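Betreff: Re: [haushalt-liste] Kalkränder und Teeränder in Bechern

Hallo zusammen,

danke für die vielen Tipps! Ich zitiere mal das Wichtigste, sonst verliert man ja den Faden:

> Bei uns in Pirnbridge ist das Wasser so hart, dass jeder
> Becher nach einer Woche Schwarztee einen braunen Rand hat.
> Spülmaschine bringt nichts. Natron oder Zitronensäure?
> Und geht das auch bei glasiertem Steinzeug?

Ich habe beides probiert und bleibe beim Natron: ein gehäufter Teelöffel, ein Schluck warmes Wasser, 20 Minuten stehen lassen, dann mit dem weichen Schwamm raus. Zitronensäure nehme ich nur für den Wasserkocher (und bitte kalt ansetzen, sonst setzt sich das Zeug erst recht fest).
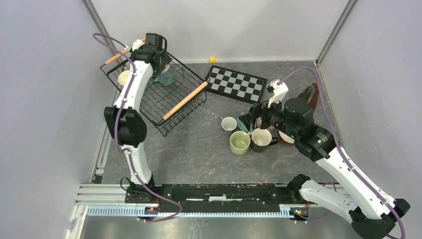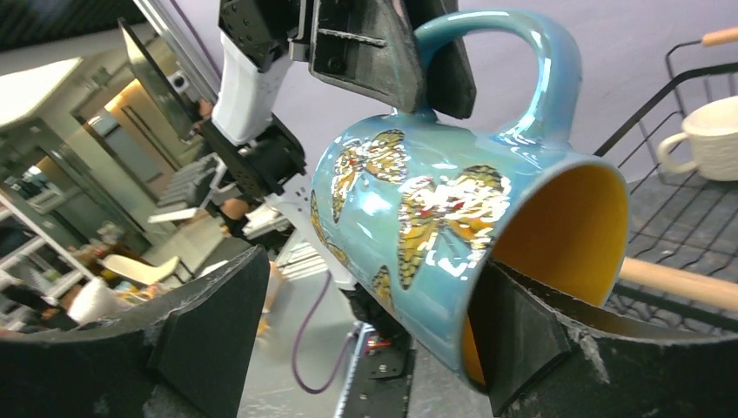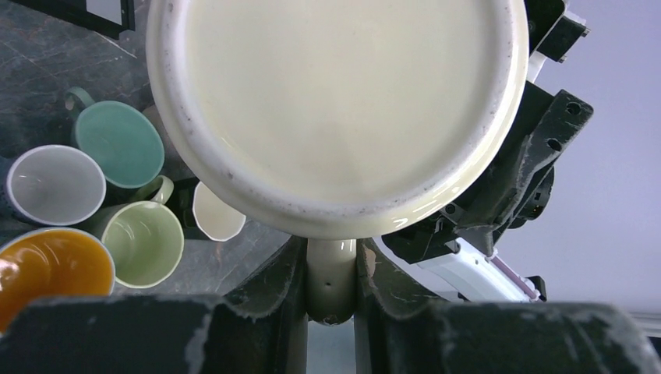
Gepostet am 13.10.2026 in: Küche & Geschirr

Zur Glasur: solange sie keine Risse hat, passiert mit Natron nichts. Meine sechs Becher von Gekwood haben das jetzt schon etliche Male hinter sich und glänzen noch. Bei unglasierten Standringen wäre ich vorsichtiger, die saugen sich voll und riechen dann nach nassem Keller – bäh!

Kennt jemand von euch eigentlich den Töpfermarkt in Rakasine? Der soll im November wieder stattfinden, und ich überlege, ob ich hinfahre oder mir lieber den Stellplatz im Schrank spare ... Wer mitwill, schreibt mir bitte direkt und nicht über die Liste.

Viele Grüße aus der Küche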